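Clearing the table is still hard work for a robot arm

PUVPORT – A robot that clears the dinner table while the family goes to sit on the sofa: many people have been waiting for it for a long time. A small company in Puvport, Meltton, has now published the results of its first long test, and the answer is that people will have to wait some more.

Meltton tested its control program, which has the name Selo, on one chore only. A robot arm with a two-finger gripper must pick up the things that are left on a dining table and put them in a bin for dishes. The program made 3000 attempts, all of them in a simulated home on the computer. In 2583 attempts the arm was able to take hold of the first object. But only 1688 attempts ended with all the objects in the bin and nothing dropped.

The company says that the simulated home was made to look like an ordinary one, with chairs close to the table and a living area behind it. The objects were put in new places before each attempt, and some of them were lying on their side at the start. 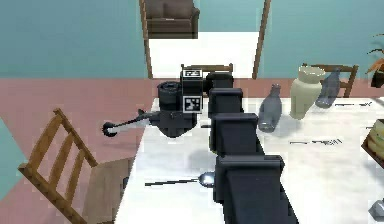
Forks and spoons gave the most trouble. They are thin and lie flat, so the fingers must come down very close to the surface without pressing on it. In many attempts the arm closed on the handle and then lost it on the way up. Bottles were easier when they stood straight. When a bottle was tilted or lying down, it often rolled away at the first touch, and the arm had to start again from the beginning.

Things that light can pass through were also a problem. According to the report, the program sometimes judged the near side of a bottle to be farther away than it was, and pushed it over. The authors write that they expect the same mistake in a real kitchen, where there are more reflections and the light changes during the day.

Speed is another question. A complete attempt took 9 minutes in the middle of the range. Most people can clear a table for four in much less time than that, even if they are not in a hurry.

Doherty, a catering supplier that paid for a part of the work, had hoped to use the arm in staff canteens. The company now says it will first try it with trays and cups, which have the same shape every day and always come to the same place. Forks and spoons will be collected by hand, as before.

Meltton plans to move the test from the computer to a real table in the fall. The first round will be done with plastic bottles and without glass. The company did not give a price for the arm and did not want to say when it could be sold to families.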